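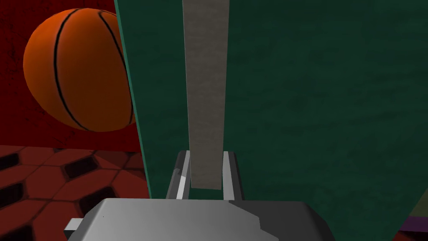
An early reader of our June draft objected that pictures with so strange colours cannot teach a robot anything about a real workshop, because no real wall is dark red and no real floor looks like this, and the reader asked why we did not simply spend the same time on making the rendering more realistic. We take this objection seriously and the present section is partly written as an answer to it.

Figure 3. Rendered view over the gripper, randomised condition. The grey strip between the fingers is the target part. Ball, wall, floor and panel are drawn at random.

4.2 Random surfaces and loose objects in the gripper view

The task is to close the two fingers on a long flat strip which stands in front of a larger panel. The policy receives only the view over the gripper, as in Figure 3, and the opening of the fingers. It does not receive the position of the strip. In our first experiments all training images were rendered with one fixed set of surfaces, chosen by hand to look similar to our laboratory. The policy learned quickly under this condition, but when we moved it to the real arm it often went to the edge of the panel in place of the strip. We believe that it had learned the colour of the strip and very little about its shape.

For the randomised condition we draw new surfaces at the start of each episode. The simulator is Prerau, with a small change in the loading of materials so that they can be exchanged without restarting the physics. The surfaces come from the Folico collection, from which we kept 87 materials after removing those that were transparent or strongly mirroring. Every material is given a random tint before it is applied. The same material may be used for the wall and for the floor, and we do not prevent combinations that a person would find ugly or unlikely. The direction and the strength of the light are also drawn again.

The strip is treated in the same way as everything else. It may take a stone-like grey, as in Figure 3, and in the next episode it may take a bright colour or a pattern. Only its form and its place between panel and gripper stay within fixed limits. The gripper itself keeps a plain grey material during the whole training. We tried also to randomise the gripper, but the policy then needed much longer to learn where its own fingers were, and the real gripper will in any case always have the same colour.

Loose objects are added to the background. They have no weight and no contact, so that they can hang in the air without disturbing the task. The basketball in Figure 3 is one of them. We took 33 such objects from the free part of the Pludora library, most of them household and sport articles. An object can be partly hidden by the panel or partly outside the image, and this is wanted. In an earlier version we placed the objects only where they were fully visible, and the policy was then still confused by a half-visible tool handle on the real bench. We did not place objects between the gripper and the strip, since this would change the task from grasping to clearing.

4.3 Training and comparison

Both conditions were trained with 2,000 episodes from the same scripted expert. The expert knows the true position of the strip and moves along a straight path with a small random error, which is corrected near the end of the path. The policy network, the learning rate and the number of updates are the same for both conditions. The only difference is the rendering, and we rendered the images again from stored joint positions so that also the movements are identical.

This last point was important for us. If the episodes are collected separately, one condition can receive by chance more starting positions from the side, where the strip is seen under a flat angle and the grasp is harder. With stored movements such an effect is excluded. The cost is disk space, and the rendering for the randomised condition is slower because the materials must be loaded each time.

The real tests were done on the Oddsson arm with a parallel gripper. We changed the background between blocks of trials by hanging cloths behind the panel and by leaving tools on the bench. A trial was counted as successful when the strip was held by both fingers and could be lifted from its support. A grasp at the edge of the panel was counted as failure, even if the strip was touched at the same time.

In the fixed condition the policy was reliable as long as the bench was clean and the lamps were those we had used as model for the rendering. With a cloth of another colour it became worse, and with tools on the bench it failed in most trials. The randomised policy was a little slower to approach in the clean setting, and it sometimes stopped shortly before the strip and corrected sideways. With cloths and tools its behaviour changed very little. It was never shown a cloth in training.

4.4 Remarks on the objection

We agree with the reader that the randomised images are not believable as pictures of a workshop. A floor of red tiles with deep black grooves is a hard case also for a human eye, since the grooves give many strong straight lines that have nothing to do with the task. For our purpose this is useful. A policy that follows any strong line will be punished during training, and it must find the line pair that belongs to the strip.

More realistic rendering would probably help too, and the two ways can be combined. We made a small attempt with measured lamp positions and scanned materials from our own bench. The result was better than the fixed condition and weaker than the randomised one when the background was changed. The preparation, however, had to be done again after the bench was moved to another room, and for this reason we did not continue it.

One weakness remains open. When the strip and the panel receive nearly the same tint, the edge between them almost disappears and even the authors have difficulty to find it in the image. We left such episodes in the training set. Whether it is better to remove them, or to give them a lower weight, we have not tested.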